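Robot Club: the laundry project, in pictures

Posted by Delyth Maddocks

I was asked to write the gallery page this term, on the grounds that I was the one complaining most about the project. Fair enough. The brief we set ourselves in May was simple to say out loud: a two-armed robot that does a household chore. Someone wrote "laundry" on the whiteboard and it stuck, and I have been grumbling about it ever since.

My objection was, and still is, that laundry is a silly place to start. Cloth goes wherever it likes. A mug has a handle and a sock has no opinion at all about which way up it is. The students at Ruddock spent a whole year on towels and, by their own account, ended up with a robot that could fold one particular towel. Chiharu Onishi said that was exactly why we should have a go. We took a vote and I lost.

What we agreed in the end was much smaller than "laundry". One washing machine, one basket, soft things to pick up. No folding, no sorting by colour, no pouring of liquids near anything with a plug on it. Tomos Morgan wanted the robot to choose the wash programme as well. He was told he could have that when the arms could be trusted with a pillowcase.
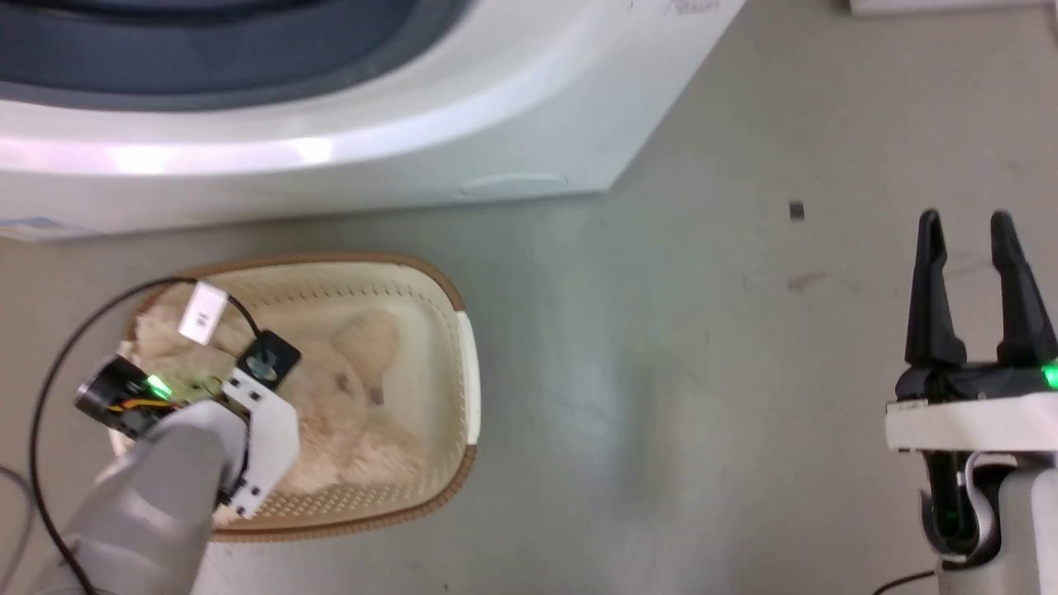 The two arms don't have the same hands, and we argued over that for longer than we spent on the code that moves them. Estrella Bermúdez thinks different grippers give you more ways to get hold of something. I think they give you two sets of faults to learn. We still haven't settled it, and the test sheet has a separate column for each hand so that whoever is right can be insufferable with evidence.

About that test sheet. The target is 100 logged attempts before anyone is allowed to use the word "works" on the poster. When I wrote this page we had 37. Sioned Skyrme keeps the log and is strict: if a person touches the object halfway through, it goes down as a fail, even if they were "only helping". There was a sulk over this rule. It stayed.

I'd also like it on record that the open evening video from Bernach, which everyone keeps sending me, is 12 seconds long and has three cuts in it. I counted. Show me the same pick from start to finish with the clock running and I'll be properly impressed. We've promised to put ours up uncut, including the boring parts and the ones that go wrong.

Still to do before the Varkix heats: write up the method, tidy the cables, and decide who is going to stand next to the stop button while the judges ask questions. The entry form wants a "real-world benefit" in two sentences. Tomos's draft said we would free families from housework for ever. I have crossed that out and put that we are finding out how hard it is to pick up something soft.

More pictures when the log is full. Complaints to me, offers of old pillowcases to Sioned.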